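Progress report to the Skarstead Fund
Vaccine outreach, Tavis district, June

Uptake

We promised the fund 75 booster appointments a week. We are at nearly that on paper, but I would treat the figure with care. It counts bookings. The clinic has yet to send us attendance, and until it does I can't say how many people got a shot.

The text reminders from Zenden went out on schedule. Their claim that reminders "drive turnout" rests on a comparison between 2 clinics with different opening hours, and I don't find it convincing.
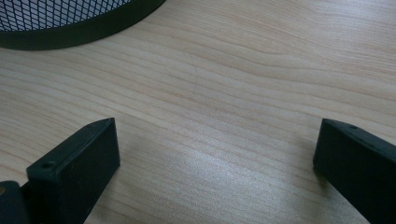 Supply and storage

Deliveries have come every Thursday. Of 10 boxes, 4 arrived without a temperature log. Dovhaniuk, the courier, calls this a paperwork problem. Perhaps it is. We set those boxes aside and asked for the logs in writing.

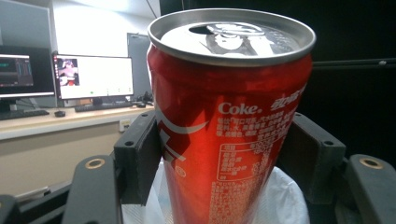 An opened can of Coca-Cola.

Next period

We would hold off on the second mobile clinic until attendance data is in. The district wants it announced now, which seems early to me. No change to the budget is requested.

Taras Tymoshchuk
Project lead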